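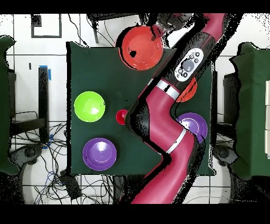 Prarley finally has a basketball final worth leaving the house for. The Wemby women's league goes to a deciding third game on Friday, 20 September 2019, after Nulinov blew a comfortable lead in Game 2 with the calm of people who had somewhere else to be. Their coach, Manikandan Gounder, blamed the rims. They are orange like any others, much the shade of that big red-orange bowl, and Mathew had no trouble finding them.

Elli Rautiainen hit the winner for Mathew with 13 seconds left, off the wrong foot and, by her own account, with her eyes shut. The crowd of 1,343 was the largest of the season, though a good many had left early to beat the traffic and did not beat it.

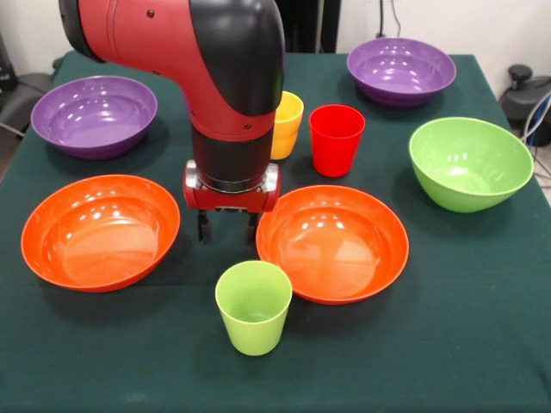 Two orange bowls and a lime green cup on a dark green cloth.

Nulinov guard Thenmozhi Rai, scoreless after halftime, called the loss "a learning experience" – her third since May. Jordan Tunstall is expected back from an ankle sprain for the decider.

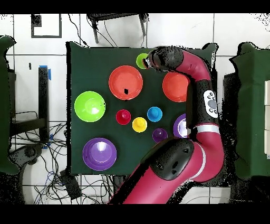
Tickets for Game 3

The league has released 1,805 seats. Doors open an hour before tip-off, and the parking lot will be full by then.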